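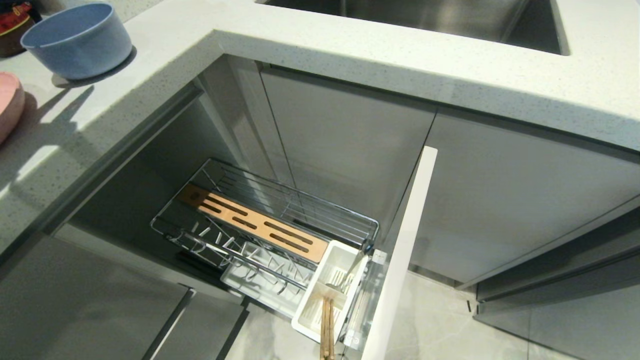

Vilho Mustonen wrote to us in July to say that he had wiped his quartz with Fukinik every evening for two months and the film left by his old spray was gone after the first week. He also asked for a bigger bottle. The refill pouch, listed further down, is the answer to that.

# Fukinik Daily Stone Cleaner

Fukinik is a pH-neutral spray for quartz, granite and sealed marble. It lifts cooking grease, coffee rings and dried soap without wax or silicone, so it doesn't build up a layer that you have to strip later. It has no added scent.

## How to use it

1. Brush off crumbs and grit.
2. Spray from 8 inches away.
3. Leave it for 60 seconds on dried spots. Fresh spills can be wiped right off.
4. Wipe with a damp cloth, then buff with a dry one.

Pay attention to inside corners and the strip next to an undermount sink. Hard water dries there first, and a folded cloth gets in better than a sponge.

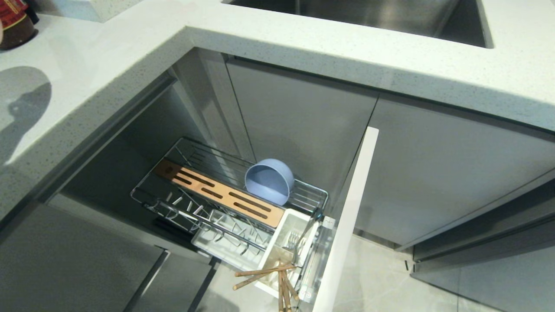
For lime scale that has been sitting for months, use Bakusico Scale Gel first and rinse well before going back to the spray. Don't use the gel on marble - it contains citric acid and will etch the polish.

## Sizes

| Item | Size | Order code |
|---|---|---|
| Spray bottle | 24 fl oz | FK-24 |
| Refill pouch | 60 fl oz | FK-60 |
| Bakusico Scale Gel | 8 fl oz | BK-8 |

## Good to know

- Not for unsealed limestone or bare wood.
- Do not mix with bleach.
- Store above freezing. A frozen bottle will separate and should be thrown out.
- Test a small spot first on dark, honed stone.

Made by Grirora at the Fajardo plant. Case orders ship on pallets, and the Fajardo warehouse keeps 4,000 bottles in stock. Pouches are packed to order and take 2 extra days.

Page updated 28 October 2025.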